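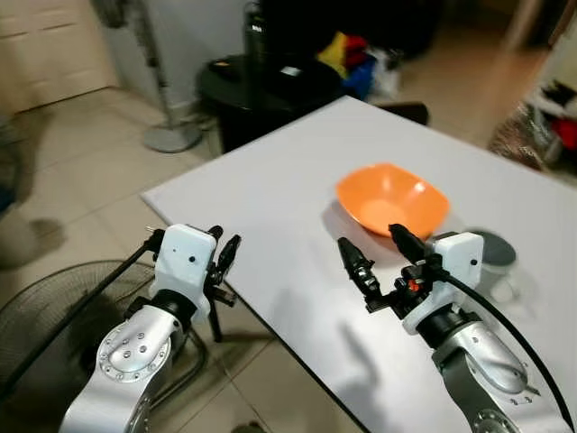 Two editions of the Skarneck quiz book, which one lies flat?

Na-rae Moon

I want to give my brother-in-law the Skarneck Book of Pointless Quizzes. The store lists two versions under the same title and cover. One is 300 pages, the other is 402. Both say "complete." The page count is the only difference in the listing, apart from the price, where the longer one is 20 dollars and the shorter one is a little less.

He will write in it with a fountain pen, so I need to know:
Does either version lie flat when open?
Is the paper the same in both?
Are the extra pages more quizzes or blank score sheets?

I have emailed the publisher (Yook) and got an automatic reply.

Ha-rang Yeon

I have the long one. It's funny. The quiz about whether you should own a canoe is the best part. I don't know about the paper, I used a pencil.

Jong-dae Kwak 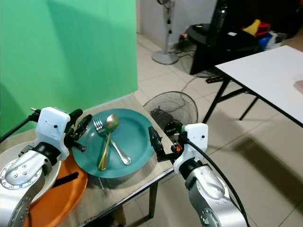
Girby, March

I own both. The contents are as follows.

The 300-page version is the first printing. It has a glued spine and does not lie flat until you have cracked it, after which pages come out near the middle. The paper is thin and slightly glossy. Fountain pen ink sits on top and smears. Ballpoint is fine.

The 402-page version is part 1 and part 2 bound together. Part 2 was sold separately for a short time as a small paperback with a yellow spine, so check that he does not already have it. The spine is sewn. It stays open on a desk from the second chapter onward, but the first few pages still want to close. The paper is uncoated and heavier. I tested a medium nib with ordinary blue ink and got some show-through, no bleed. A broad nib did bleed on the scoring pages, where the stock seems to change.

The added pages are nearly all quizzes. There are score sheets at the back of both versions, and they are identical, including the misprint on the "How Late Are You Really" table, where the two middle columns are swapped. Correct it by hand before you give it to him.

Ignore the word "complete" on the cover. Go by the page count on the copyright page, as the store listings get mixed up.

Solange Dhillon

Agree with Jong-dae on the binding. If show-through bothers him, the Vudent quiz pads have better paper, but the jokes are weaker and the sheets tear off, so it isn't much of a gift. I would get the long Skarneck and a fine nib.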